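Key Rings and Tags: data card, third revision

Read the limits before you use any of it. The folder name says "complete key collection" and it is no such thing. It holds 331 entries on key rings, tags and the small hardware that goes with them. Some of those entries are good. Others were typed up late in the evening and look like it.

What an entry covers: one tag or one ring, its color, whether it has a label window, and what it was found with. What an entry does not cover: which door a key opens. People ask for this more than anything else and the answer is still no. A written list of keys and doors is a bad thing to leave in a shared folder. 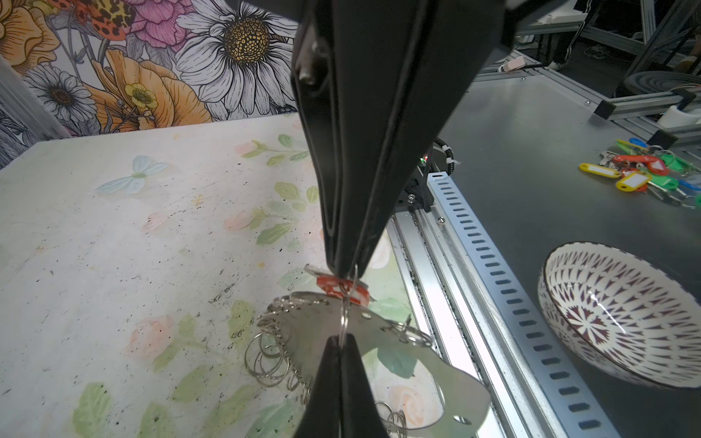

Pomalwood Small Hardware Club, records section

Tag colors. The sheet uses red, yellow and green, plus "other". Somebody on the Huretti side proposed that red should mean outside doors and yellow should mean cupboards. It sounds sensible and I don't believe it for a minute. Tags get swapped whenever a ring is opened. If you train anything, or even just sort anything, on the idea that color carries meaning, you will get a tidy result and it will be wrong. Treat color as color.

Label windows. The column "label_text" is blank in most rows. Blank can mean the label had nothing on it, or that the typist couldn't read it, or that the typist skipped it. The three cases were not kept apart in April and can't be separated now. I would drop the column. I was outvoted.

Ring size. Measured across the outside, in millimeters, with a plastic ruler. The most common value is 20, which I distrust, as it is also the easiest number to read off that ruler. Rings that have been pried open too many times go slightly oval, and we never agreed on which way to measure an oval. Anything that depends on a difference of a millimeter should not depend on this file.

Loose and linked. "Loose" means a ring with nothing on it. "Linked" means rings joined to other rings. A bunch hanging off a holder plate is neither, and it goes under "held". Early rows use "bunch" for both linked and held. Pešek cleaned up part of this and left notes in the file called narnia.txt, so named for being at the back of the cupboard folder. Twelve rows are still marked "bunch?" with the question mark included. Filter on the exact string.
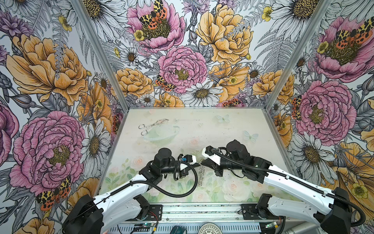 Socorro Usuga writes that the linked rows should be thrown out completely, and that a cluster ought to be taken apart and every piece entered by itself, or else the totals mean nothing to anyone sorting a real drawer.

She has a point about the totals. I still kept the linked rows, as a cluster is what a person finds in the drawer, and taking it apart first describes a drawer that doesn't exist. Her version can be had by filtering on state = loose. It is a much smaller file.

Known problems
Duplicates, certainly. Entries have no photo number, so there is no way to check whether a red tag in one batch is the same red tag as in the next.
"Silver" is a color in this file. It says nothing about the metal.
Tongs, bowls and other things on the table are not entries, even where an early note mentions them.

Files
rings.csv, tags.csv, narnia.txt. The older combined sheet is gone. Please don't ask for it, it was worse.

Corrections go in the notes file with your initials. Say what you looked at, and leave the original value in place next to the new one.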